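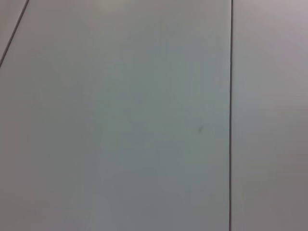
Smooth, matte and pale gray, with thin dark seams between the sections.

I have been putting off writing this one until I'd lived with the Prokmont panel top through a whole summer of projects, and it's September now, so I'm out of excuses.

Quick background for anyone new here. My old worktable was a hollow door on sawhorses. It did the job for years, but it bounced every time I leaned on it, and the paint had worn down to something that looked like a map. I wanted a big flat surface I could spread fabric and paper out on, in a light color that wouldn't fight with whatever I was working on. My friend Delia Troncoso has the same top in her sewing room and kept sending me pictures of it until I gave in (thank you, Delia, mostly).

I paid $177 for the set at Maldonado, the home store out past the fairgrounds, and that's for the panels only. You bring your own base. Mine sits on two old file cabinets with a rail across the back, which my neighbor Cirilo Camacho cut for me in exchange for a pan of lasagna.

The finish first, since it's what everybody asks me about. It's matte for real. I have a lamp right over my table and the old door used to throw the light straight into my eyes by late afternoon, and I don't get that anymore. The color is harder to pin down. The listing says light gray, fine, but it goes a little pinkish on one side and cooler on the other depending on where the light is coming from, almost greenish some mornings. I like that! If you're trying to match it to a gray wall, though, take a panel into the room before you commit.

Now the seams. The panels butt right up against each other and you get a thin dark line wherever they meet. If you were hoping for one big unbroken slab, this will bug you every single day, so please go look at one in person. I thought I'd hate them and I've ended up using the long one as a guide when I'm lining up paper. Don't trust it for anything that has to be dead straight, that's what a ruler is for.

What I don't love is what gets into them. Thread, eraser crumbs, and once a good amount of fine glitter from a birthday card marathon with my niece. A soft toothbrush gets most of it out. The glitter is still with me in places.

Putting it together took me 30 minutes, and a good chunk of that was me reading the instructions upside down. The connectors go in from underneath and they're stiff. Get a second person to hold the far end up while you push, or you'll be crawling around under there saying things. Mine needed one extra go a month later when a panel had crept up a hair on one side and my pen kept catching on it. I loosened it, pressed it flat, tightened it again, and it has behaved since.

Cleaning is easy – damp cloth, then a dry one. Pencil wipes off. Ballpoint takes a little dish soap. I haven't tried permanent marker and I don't plan to. Keep a cutting mat on it if you use a blade, and I'd put a trivet under anything hot as well, the leaflet is pretty firm on that.

I did look at the Otus tabletop before buying. It's a single piece and it's beautiful, but I'd never have gotten it around the corner of my stairs, and these went up one panel at a time under my arm.

Would I buy it again? Yes, for a craft room or a home office. For a dining table I'd pass, I wouldn't want to be picking crumbs out of the seams after every meal. Four stars from me, and I'd go to four and a half if the connectors were easier on the thumbs.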